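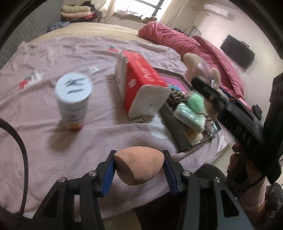

Home About Meetings Newsletter Membership Contact

Plerlow Insect Study Group
Minutes of the general meeting, 13 February 2021, held online

The meeting opened at 10:05 a.m. with 29 members present. The chair reminded everyone to mute when not speaking.

1. Minutes of the last meeting
The November minutes were approved with one correction. The trap site listed as Gape Road should read Gape Meadow.

2. Wasp nest survey
The survey lead reported 163 nest records for last season, most of them paper wasps under eaves and porch roofs. Yellowjacket nests in the ground were probably missed in the north half of the county, where few members live. A member asked if nests reported by phone with no photo were included. They were, but they are marked separately in the spreadsheet.

It was agreed to use the same form this year, with a box added for nest height. Members who still have paper forms at home should mail them in before the end of March.

3. Sting reaction study
The group has been asked to help with a study of how long swelling lasts after accidental stings. Participants would measure the swelling once a day for 12 days and fill in a short diary. Nobody would be stung on purpose. Several members wanted that in writing before the request goes out, and the secretary will ask for it.

There was a long discussion about allergies. It was agreed that anyone who has had a serious reaction to a sting should not take part. One member thought children should be left out as well — agreed without a vote.

Data would be entered through Fitport. Two members had tried the test page and found that it logged them out when they switched tabs. The secretary will pass this on.

4. Plovholm field station
The station is closed to groups until further notice. The June weekend is on hold and no deposits will be taken. The microscopes stored there are dry and locked up. The key to the second cabinet is still missing.

5. Equipment
Two sweep nets need new bags. Approved, to be paid from the supplies budget. The light trap battery no longer holds a charge overnight and a price for a new one will be brought to the next meeting.

6. Other business
A member asked if talks could be recorded. Speakers will be asked first. The identification evening for bumble bees will go ahead online, and the date will be in the newsletter.

The meeting closed at 11:40 a.m.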